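November, nearly midnight

Spent the whole evening in the simulator again and I'm too wound up to sleep! The chore is picking thin things out of corners — pencils, knitting needles, the stuff that rolls to the back of every counter at home. I gave it 74 tries before supper and it got 19, which is miles better than last month, when it got 4.

Corners are so much harder than open tabletop. Wood on one side, walls on the other two, and a skinny pink rod tucked right along the edge.
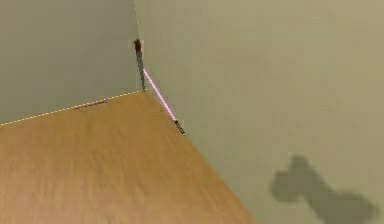 Gillespie Dow wrote back that a kid of six could do it with one finger, and that he'll believe in household machines when one cleans behind his stove. Fair enough. I told him to ask me again after 500 more tries.

Tomorrow I want to try sliding the rod out along the wall before closing on it. Must remember to save the old settings first.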